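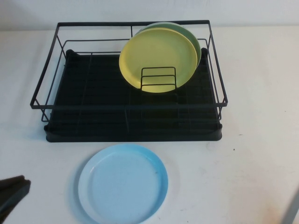 Why Do Workers Sometimes Go on Strike?

Imagine you live in a town called Altden. One August morning you wake up and the bus to the swimming pool doesn't come. You wait and wait, and then your neighbor walks by and tells you the bus drivers are on strike. You might feel a bit cross, and you might also wonder what a strike is, and whether grown-ups are even allowed to do that!

A strike is when a group of workers all agree to stop working for a while. They haven't quit, and they aren't on vacation. They want to keep their jobs, but there is something about the job they think is unfair, and they want the people in charge to listen.

What do people go on strike about?

Very often it is about pay. Suppose the town of Altden has 200 people working for it. Some drive the buses, some fix the streetlights, some look after the parks, and some sit in the town hall and answer the telephone when people call about a missing garbage can. At the end of every month they are supposed to get their wages, and they use that money for rent and groceries and new sneakers for their children (who will keep growing). Now suppose the end of the month comes and the wages don't. A week goes by, and then another. You can see why people would start to worry.

Sometimes a strike is about other things, like very long hours, or machines that aren't safe, or not enough helpers to do the job properly.

What is a union?

If one bus driver goes to the boss alone and says, "Please pay me on time," the boss might be busy, or might just say no. If all the drivers ask together, it is much harder to ignore them. That is the idea behind a union. A union is a club for workers, but a serious sort of club, with rules and meetings and leaders that the members choose by voting. Members usually pay a little money each month, called dues, and the union uses it to pay for things like an office and lawyers.

A union can be small, with only 8 members, or it can have 2368 members, or a great many more than that.

Do they just stop working one day?

Usually not. Most of the time there is a lot of talking first. The union leaders sit down with the employer, and each side says what it wants. This is called bargaining, and it can take weeks and weeks. If the talking gets stuck, the union may ask its members to vote on whether to strike. Let's say our pretend union has 2368 members and 2189 of them vote yes. That is a very big yes! The leaders would then tell the employer that a strike is coming.

During a strike you may see people standing outside their workplace with signs. This is called a picket line. They might sing or chant, and drivers going past sometimes honk to show they agree.

Is it hard to be on strike?

Yes, it can be. Workers usually don't get paid for the days they are on strike, so it isn't something most people do lightly. It can be hard for everybody else too – the library may be shut, or the trash may sit at the curb for longer than anyone would like. In many places there are laws about who may strike and how, and some workers, such as police officers, are often not allowed to.

How does it end?

Most strikes end with more talking. Sometimes a helper called a mediator comes in, who doesn't take sides and tries to find something both can live with. When they agree, they write it down and sign it, and the workers go back to work. The buses run in Altden again, and you can finally go for that swim.

Words to remember

Wages: the money you are paid for doing a job.
Employer: the person, company or government that workers work for.
Dues: the money members pay to belong to a union.
Mediator: someone who helps two sides reach an agreement.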